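Ticket 428: Right gripper opens late after controller swap, bucket and cloth task
Status: Resolved, one item left open
Opened: Aug 2, 2018
Site: Brotarstead test flat
Equipment: two-arm unit, parallel grippers, head camera, Tagle controller (replacing Ledlow controller)
Related: ticket 439 (cable routing)

Problem as reported

We are comparing two controllers on the same pair of arms. The Ledlow box has been on the unit since November and we know its habits. The Tagle box went on this week. The arms, grippers, head camera and network lead were left alone, so any change in behaviour ought to come from the controller or from something we knocked while fitting it.

With the Ledlow, both grippers open together when the open command goes out to both sides. With the Tagle, the left opens straight away and the right follows late. The gap is long enough to see by eye. On a single-arm task you could live with it. On the bucket task both sides have to let go of the cloth at the same time, and if one hangs on, the cloth gets dragged over the rim.

Closing is fine on both sides. Arm motion is fine on both sides. The fault only shows on opening, and only on the right.

Steps to reproduce

Power up with the Tagle controller. Home both arms. Send close to both, wait for the grip confirm, send open to both. The right gripper was late on 12 tries out of 12. Same result with the cloth held and with nothing held.

First checks

Firmware on the two grippers matches. The right gripper was not hot to the touch after a run and made no odd noise. Fingers move freely by hand with the power off. Swapped the finger pads left to right to rule out something sticky on the pads. No change.

Put the Ledlow controller back on. Both grippers opened together every time. Put the Tagle back on and the delay came back. That pointed at the controller, although the cable was moved a little each time a box came off and went back on, so I didn't want to rule it out yet.

Cable

The cable by the right gripper has had too much slack in it for a while. It loops out in front of whatever the arms are working on, and 439 was raised separately to get it clipped back along the arm. It was a fair suspect here: a tight bend or a half-seated plug could drop messages, and the controller would then have to send them again.

Reseated both ends. Checked along the length for pinches and found none. Ran the right arm through its full reach while sending open and close, and watched the error counter on the Tagle status page. The counter stayed at zero throughout. The delay was the same wherever the arm was.
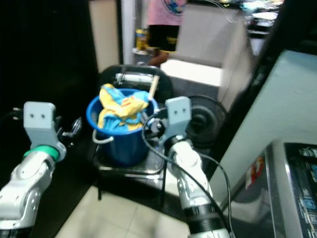 Next I swapped the gripper ports at the controller, so that the left gripper was on the right port and the other way about. If the fault was in the gripper or its cable, it would stay on the right. It moved to the left. With the ports swapped, the right gripper opened at once and the left one was late. So the gripper and cable were cleared, and the fault was in the second port on the Tagle or in how that port was set up.

Swapped the ports back before going further, and noted it on the tape on top of the box. Running with crossed ports is asking for an accident later.

Settings

Went through the port settings line by line. The two ports matched except for one value. Port 2 had "release hold" set to 3 and port 1 had it set to zero. The manual gives it one sentence and no units. As far as I can make out, it keeps the grip force on for a number of control cycles after an open command, presumably so that a part does not drop if the command was sent by mistake.

We did not set this. The box came to us on loan from the Graltel site and the value was most likely left over from their work. I had done a reset before fitting it, but the normal reset leaves the port settings alone. There is a separate full reset under the service menu, and it needs the box power-cycled afterwards -- the page does not tell you this, and until you do it the old values still show.

Fix

Did the full reset, power-cycled, and confirmed release hold at zero on both ports. Loaded our own settings again from the saved file. Repeated the reproduce steps 12 times and the grippers opened together each time. Went back to the bucket task with the cloth and ran it through. Both sides let go together and the cloth stayed where it was put.

Effect on the comparison

All the Tagle runs done before this fix need to be thrown out. They are marked in the log with this ticket number. Please don't use them in the timing table, even the ones where only the left gripper was used, as the settings file was also out of date on those.

The Ledlow runs stand as they are.

From the runs since the fix, my notes so far are these. The Tagle holds a steadier grip on soft items and doesn't hunt when the cloth shifts between the fingers. The Ledlow is easier to set up, and its status page tells you more when something goes wrong. The Tagle's emergency stop recovery is slower, as it wants both arms homed again before it will take a command. None of this is settled, and I would like the same number of runs on each before anyone picks one.

Still open

The head camera lost its picture once while I had the controllers apart. It came back without anything being done to it and has not gone again. The camera lead shares a power strip with the controller, so I may simply have nudged the strip. Leaving it noted here. If it happens again, raise a new ticket and put the time in, so it can be matched against the controller log.

Follow-up actions

Add the full reset to the fitting sheet for any controller that comes in on loan.
Save a copy of both port settings pages before the first run on a new box.
Ask the Tagle supplier what units release hold is in.
Cable clips to be dealt with under 439. Leave enough slack at the wrist for a full turn, otherwise the plug takes the strain.

Update, next morning

Cold start from mains off. Release hold still at zero on both ports, so the values are being kept. Ran the reproduce steps again before doing anything else and saw no delay. Closing this ticket. The camera note stays open against the unit.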